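Reading time: 7 min

3. Collecting demonstrations by hand

3.1 Why we put the tool in people's hands

When we began this work we had every intention of teaching the arm by remote control alone. We had the equipment for it, two of us had used it before, and it seemed the natural way to go. A person sits at a desk with a controller, watches the arm, and steers it through the job while the joint positions are stored. The great comfort of this method is that whatever the person manages to do, the arm has by definition also managed to do, and so there is no worrying afterwards over whether a movement is possible.

The trouble was the people, or more fairly, what we were asking of them. Our task is folding and stacking small cloth items on a table, which most of us do at home while thinking about something else. Through the controller it became slow and fussy. Rommel Espiritu, the most practised of us, would close the fingers a little above the cloth, open them, come down a little further and close them again, and all of that hesitation went into the recordings. A learner given such recordings learns to hesitate too. We kept a set of them, and they appear as the comparison condition in Section 5, but by the end of August we had moved most of our effort to the hand-held tool.

The tool is a two-fingered gripper with a handle and a trigger, and a camera fixed above the fingers looking out past them. There is no arm attached. The person holds it, walks up to the table and does the job, and the camera sees very nearly what the arm's own wrist camera will see later on. We call our version of the set-up Gullitz, after nothing in particular (it was the name of the shared folder, and it stuck). The arm at our Dokenport site carries fingers of the same shape and the same padding, so that what grips well in the hand has a fair chance of gripping well on the robot.

3.2 Who did the showing

We wanted demonstrations from people who had not spent a year thinking about grippers. Rowena Maglaya found 12 demonstrators for us, most of them from the laundry and linen side of the Padilla building, and we are very grateful to every one of them for their patience. None had taught a robot before. Each was given a short introduction by Princess Saludo, who showed the trigger, let them pick up whatever they liked for as long as they liked, and only then began to record. We had at first planned a fixed warm-up of a few minutes and dropped it, as some people were happy almost at once and others clearly wanted longer, and it seemed unkind as well as unhelpful to hurry them.

The instructions themselves were kept short. Demonstrators were asked to move at the pace they would use at home, to keep the fingers pointing broadly towards the work, and to carry on if something slipped. That last request took some repeating! People are polite, and when a corner dropped they would stop, apologise and ask to begin again. We would much rather have the slip and the recovery, and the learner does noticeably better when it has met a few of them (see Section 5.3). After a while Princess took to dropping a corner on purpose in her own introduction and calmly picking it up again, and this did more than any wording we had tried on the sheet.

We also asked people to return to bare table between one item and the next. This was Ximeng Gu's suggestion and came out of an earlier, rather sorry round of training in which the arm, having let go of one cloth, would hover over it as though it had forgotten what came next. In the early recordings the demonstrators had gone straight from releasing one item to seizing another, and the stretch of travelling in between was hardly represented at all. Asking for an open gripper and a small pause gave us a plain, recognisable place from which each new reach could start. It cost a little time per item and we think it was time well spent.

3.3 How much we gathered

Over the whole collection we stored 3,850 separate demonstrations by hand and a further 600 by remote control. A demonstration here means one item, from the open gripper before the reach to the open gripper after the release. The two sets cannot be compared purely by their size, as the remote ones were made by members of our own group and the hand-held ones mostly were not, and we ask the reader to bear this in mind throughout. Where we compare the two methods directly we draw the same number from each.

We removed very little. A recording was left out if the camera's position could not be recovered, if the trigger reading was missing, or if the demonstrator asked for it to be removed, which we had promised would be done without any questions. Clumsy recordings stayed in. Amado Dumlao watched a good share of them from beginning to end and marked the moments of contact and release, and where his marks disagreed with the trigger reading we kept both, so that the effect of either could be tested.

3.4 The table, and what it does to the tracking

Recovering where the tool was at each moment turned out to be the part of the work that gave us most bother, and we go through it in some detail here in the hope of sparing others the same few weeks. With no arm attached, there are no joint angles to read. The position of the tool must be worked out from its camera and its motion sensor together, and the camera needs something to hold on to: corners, marks, edges, any small feature that can be found again a moment later.

A tidy table offers few of these. Wood grain is a mixed blessing, in that there is plenty of pattern, but one stretch of long wavy line looks a good deal like the next, and the matching step will sometimes slide along the grain as if the tool had drifted sideways. Bright patches are a second difficulty. Where the light falls strongly the grain washes out towards white, and a view that seems full of detail to a person may have very little in the middle of it that the software can use. Figure 2 shows a view of the kind we mean, with the gripper open over the wood and only a small piece of grey fabric at the upper left.

We tried the obvious remedy, printed markers around the edge of the table, and it worked well for tracking and badly for everything else. The learner became attached to the markers and did poorly when they were taken away. Covering them up in the stored pictures afterwards was better but left smudges that were themselves a sort of marker. In the end we kept the table plain and made three changes to the processing. We leaned more heavily on the motion sensor whenever the matched features were few or all lay along one direction. We masked the fingers, which sit at the bottom of every view and otherwise persuade the software that nothing is moving. And we let the later part of a recording correct the earlier part, so that once a good view of the room came round again any sideways slip could be shared out and undone.

The masking deserves one more word. The fingers open and close, so a single fixed mask is either too small when they are together or wastefully large when they are apart. We used 2 masks, one for each state, and blended between them using the trigger reading. The masks serve the tracking step only. The learner itself is given the picture whole, fingers and all, as the gap between the pads is the best clue it has to whether the gripper is ready to take hold of something.

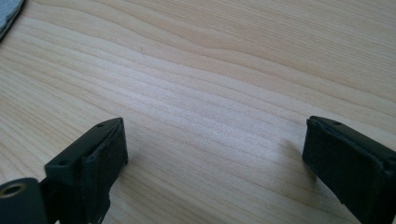

Figure 2. View from the camera on the hand-held tool. The fingers are apart with bare wood between them, and the grain is palest in the central band.

3.5 From the hand to the arm

A person's wrist will do things that our arm will not, and before training we checked each recovered path against the arm's reach and joint limits. Paths that went slightly outside were nudged back in by shifting the whole table a little in the arm's own frame, which leaves the movement itself untouched. Those that could not be rescued in this way were kept for learning what the camera sees but were not used for learning how to move.

Timing needed care too. Pictures reach the arm's controller a moment after they are taken, and the arm takes a further moment to obey, whereas in the hand everything appears to happen at once. We measured both delays on the Dokenport arm and shifted the recorded actions to match. Before this was done the arm closed its fingers late, nearly always after it had begun to lift, and we spent a rather discouraging afternoon blaming the pads. The full procedure, with the checks we now run before each session, is kept with the Ikbridge project notes, and the settings used for the experiments that follow are listed in the appendix.

Shares: 12 | Comments: 2

We use cookies to remember your reading preferences. Accept all | Manage settings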